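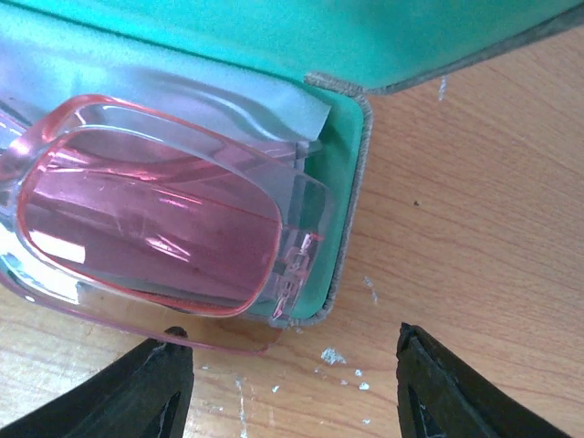
Pink glasses, teal case.

Thandeka Moodley
It's Toll Day in Hivutbridge again this month, so here is my annual thread on a holiday that exists in one town, is disputed by the next one along, and has never once had decent weather.

For newcomers: Toll Day marks the morning they stopped charging people to walk over the bridge. That's the whole of it. There was no battle. A man with a box went home and didn't come back with the box.

The banner this year says 215 years. The plaque on the bridge, which you pass under the banner to reach, works out at 202. I have asked at the library and was told both are "broadly accepted".

The kindest explanation I've been given is that the toll came off for people on foot first, and for carts 13 years later. So the banner is for walkers and the plaque is for carts. I have never met anyone celebrating on behalf of the carts.

Across the river, Hornon doesn't do Toll Day at all. Hornon's position is that the toll was only ever collected on our side, so it was our embarrassment and we can have the bunting. I find this hard to argue with and have said so in the pub, quietly.

How it goes, if you've not been. At noon somebody dressed as the toll keeper stands in the middle of the bridge and demands a penny. You refuse. He shakes his box. You walk past. Repeat for everyone in town.

It sounds like nothing, and then you see a four-year-old refuse to pay a grown man in a tall hat with total moral certainty, and you think all right, fair enough, there's something in it.

The keeper was my uncle for years. He took it very seriously. He'd practise the box in the kitchen. My aunt used to give him the penny just to make it stop, which goes against everything the day stands for.

Then the food. Salminen's do the toll bun, a plain round bun with a cross cut in it so that it looks like a coin, if you've never seen a coin. They sell it for this one day and spend the rest of the year being asked for it by people who wouldn't buy it if it were there.

I've had two already. They're dry. I'll have another at four.

Someone always asks whether there's a traditional drink. There's tea from the tent. It's traditional in the sense that it has been in the urn for some time.
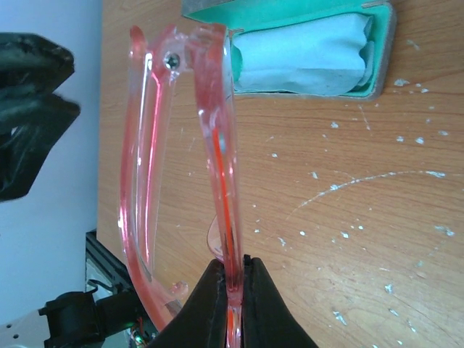
The pink pair again, little screw at the hinge and all.

Right, the sponsorship row. Last year the day was officially "Toll Day with Allance", on the posters and on the side of the tent. Allance do parking. I'd like you to sit with that. We celebrate not being charged to use the bridge, and it was paid for by the people who charge you to stop near it.

In fairness to them they did put in 3000 towards the lights, and the lights were lovely. In fairness to everybody else, they also ticketed the brass band's van while the band was playing.

This year it's just "Toll Day". The lights are the ones from December with the reindeer unclipped. You can still see where one of them was, because the rope light goes up and over a shape that isn't there.

A few people have asked me (you know who you are, you ask every year) whether it ought to be a proper day off. The school shuts at lunch. The bank used to, until it shut altogether. Everywhere else opens as normal and complains about the footfall, or the lack of it, depending on which side of the bridge they're on.

My view is that if we got a full day off for it we'd go somewhere else. Half a day is the right length. You can't get to the coast and back in half a day, so you might as well go and stand on the bridge in the drizzle and be rude to a man in a hat.

Things people will tell you about the day that I can't find any proof of: that the last toll keeper threw his box in the river, that he was a Hornon man all along, that he married the first woman to cross for free. I want the last one to be true. The parish register has him down as married already.

The one bit I can vouch for is the ledger. The library has the final page under glass. The last entry is for a woman and one goose, charged separately. She paid for the goose. No wonder they put a stop to it.

Noon start, meet at the Hivutbridge end, bring a coat. If you're coming over from Hornon you can join in from the middle, and we'll all pretend you've come for the bridge and that the buns had nothing to do with it.

Replies are open. If you want to argue 202 against 215, please do it with each other and leave me out of it, I've got a bun on the go.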